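Six weeks with the Akbulut arm kit

I have wanted a robot arm on my table since I was nine, so please bear in mind that I'm not the most neutral person to review one. My other half calls it the crane. I have called it several other things, mostly on the first evening.

For anyone new to this blog: I do odd jobs for Troscombe toy library, mending and sorting and washing, and the rest of the time I fiddle with kits and write about them. The Akbulut kit came on a trial from Cesach, who sell a few different arms to schools and hobby types. You pay a monthly fee, they send the arm, the gripper, a little camera that sits at the wrist, a clamp and a power brick, and if you don't like it you post the whole lot back. I paid for mine myself, the normal price, no favours.

What you get in the box

The box is huge and most of it is foam. The arm comes in two parts which bolt together with four screws (spares included, thank goodness, I dropped one straight down the radiator). The gripper is already fitted. So is the camera, although its cable wasn't clipped down on mine and flapped about until I found the bag of clips underneath the bottom layer of foam. Check under the foam!

There is a paper booklet and it is not very good. It tells you how to clamp the arm to the table and how to switch it on, and then it sends you to the website for everything else. The website is much better. Whoever wrote the setup pages has clearly sat next to a confused person at some point, and I followed along happily with a cup of tea going cold beside me.

From opening the box to seeing the arm move took me one long evening. Gilberto Alvarado, who runs the Grirkness robotics evening I go to, reckons he could do it in an hour. Gilberto doesn't have my radiator.

How you teach it

There are two ways of working it. The first is driving it by hand with the controller, which is a bit like a chunky games pad. Left stick moves the arm about, right stick turns the wrist, trigger closes the fingers. It's lovely. I spent the whole of the second evening moving clothes pegs from one mug to another and I'd do it again.

The second is the bit you're paying for. You drive the arm through a job over and over while the kit records what you do and what the wrist camera sees, then you send the recordings off to Cesach and they send you back a trained version that has a go by itself. They suggest at least 60 recordings for a simple job. I did 100 for my first one because I didn't trust my own driving, and several of them were terrible. You can mark the terrible ones and leave them out, which I only found out afterwards.

The training takes the best part of a night. You get an email in the morning. I was very excited about that email – I came downstairs in my dressing gown and had the arm running before the kettle had boiled.

What I tried it on

I didn't want to write another review with coloured blocks in it. Every review has coloured blocks! I wanted to try it on the sort of things that really turn up at the toy library, so I went for soft toys and bags. Floppy things, in other words, which the sales page is a bit quiet about.

The peg job went in first as a warm up, and it managed 78 pegs out of 100 into the right mug on its own. I was chuffed with that. Most of the misses were pegs lying flat against the wall of the mug, where the fingers couldn't get either side of them, and I can't always do those ones with the controller either.

Then socks, rolled in pairs, into a shoebox. Good fun, not very reliable. It would pick up a sock by a pinch of the cuff and the pair would unroll itself on the way across, so I ended up with one sock in the box and the other trailing over the side like a tongue. I tried balling them tighter and that helped a lot.

And then paper bags, which I had been putting off. We hand out a lot of the toys in brown paper carriers with those twisted paper handles, and I wanted to see whether the arm could get hold of one by the handle. It's a fiddly thing to grab. The cord is thin, it springs about, and it's never in the same place twice. I put a few soft things in so the bag had some weight to it, including the smiling boiled egg from the plush breakfast set, and laid it on its side on the table.

The wrist camera shows you what the gripper is up to from very close, and once you get used to steering by it you stop looking at the arm at all.

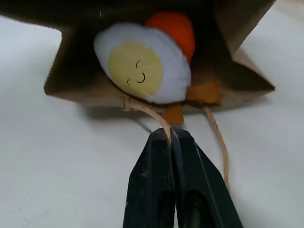

Good bits and grumbles

The fingers are the best thing about it, for me. They come to quite a narrow tip, narrow enough to pinch that paper cord, and I had fully expected to be sending Cesach a cross email about that. They're plain black and they pick up dust and scuffs very quickly, which doesn't bother me in the slightest but might bother you if you like your gadgets shiny.

The controller is comfortable for an hour and then it isn't. My right thumb was sore for days. Diệp Tăng from the robotics evening has smaller hands than me and found the trigger too far away, so if you can try one before you sign up, do.

The arm is noisier than I expected. Nothing dreadful, a sort of whine when it turns at the base, but you wouldn't want it going in the same room as the telly.

I'd like a proper list of my recordings in the app. At the moment they're all called by a long number and you have to open each one to find out whether it was socks or pegs. I've asked about this and had a nice reply saying it's on their list. The support people have been quick, by the way. I wrote to them 2 times and both answers came the same afternoon, from a person who had read what I'd asked.

Oh, and the clamp. It's fine on a thick table and hopeless on a thin one. I had to pack mine out with a bit of old chopping board.

Is it worth the money?

It depends on what you want it for. If you need something that will do a chore for you while you're out, I'd save your pennies, it isn't there yet and I don't think Cesach pretends it is. If you like learning how things work and you have a patient household, it's the most fun I've had with a kit in years. A school could get a huge amount out of it, I think, especially with several children taking turns on the controller (I can already hear the arguing).

I've kept mine on for another month. I want to have a proper go at recording the bag job, with different bags and different toys and the handles every which way, and see what comes back in the morning email. Gilberto has also dared me to try it with bananas.

If you've had the Akbulut on trial yourself, let me know in the comments how you got on with soft things, and whether you found a way of naming your recordings. I've got mine written down on the back of an envelope at the moment and I've already lost it once.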